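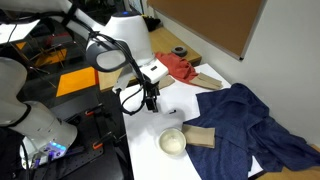 What removes tape residue from a white table top without dulling the surface?

Isopropyl alcohol on a folded cotton cloth, left on the residue for two minutes and then wiped in one direction. Acetone and abrasive pads both dull the finish and should be kept off it.

Ticket 326
Opened: 2/4/22
Opened by: Niamh Conneely
Assigned to: Radek Kollár
Site: Dreston, upper workroom
Category: Furniture / work surfaces
Priority: Low
Status: Closed

Reported problem
White table has sticky strips along the rear edge where it meets the wooden desk. Cloths catch on them and dust collects. Washed twice with dish soap and warm water, no change. Table also shifts forward when leaned on, which opens a gap to the desk.

Kollár, first entry
Residue is adhesive from the gray tape kept on the wooden desk. The tape had been run across the joint to hold the two tops together. Backing has been peeled off and the glue layer left behind. Longest strip is 14 inches. Dish soap has no effect on this adhesive.

Tested on a two-inch patch at the rear corner:
Warm water and soap: no change.
White vinegar: slight softening, smears.
Isopropyl, 70 percent: softens, leaves a haze.
Isopropyl, 93 percent: lifts clean on second wipe.
No change in gloss on the test patch after drying.

Conneely
Can the same be used on the desk? There is a thinner line of glue on that side too.

Kollár
Do not use it on the wood until the finish is known. Alcohol will cloud shellac and some lacquers. Try mineral spirits on the underside first, small spot, wipe dry, check the next day.

Conneely
Underside test done with mineral spirits. Checked next morning, no mark. Cleaned the top edge the same way. Glue is off. Wood looks slightly paler along the line than the area next to it.

Kollár
Paler line is probably clean wood next to wood that has not been cleaned. Wipe the whole rear third with a damp cloth and compare again.

Conneely
Wiped. Line no longer visible.

Kollár, on the shifting
Tape was the wrong fix for movement. Checked the feet. Front left foot on the white table was unscrewed two full turns further than the others, so the weight sat on three feet. Reset with a level on both axes. Table no longer rocks. It still slides if pushed hard on the front edge. Fitted rubber cups under the rear feet (Bristutent, small size, from stores). Slide test repeated, no movement at the joint.

The orange-handled clamps were checked while the level was out. Pads seated, handles tight. Left as found. They need checking again any time the feet are adjusted, as a change in height alters how the table takes the load.

Barreto, Hélder
Had the same glue on the Khunthong bench in August. If a strip has gone hard, warm it with a hair dryer on low before the alcohol. Plastic scraper only. A metal one left a scratch that is still there.

Kollár
Added to the cleaning sheet. Let the surface cool before applying alcohol, and keep the dryer unplugged and off the table while the bottle is open.

Resolution
Residue removed from both tops. Feet leveled, cups fitted. Tape is not to be used across the joint. Cleaning sheet updated to list 93 percent isopropyl for the white top and mineral spirits for the wooden desk.

Parts used: rubber foot cups, 2. Cotton cloths, 2.

Closed by Kollár. Reopen under the same number if the gap comes back.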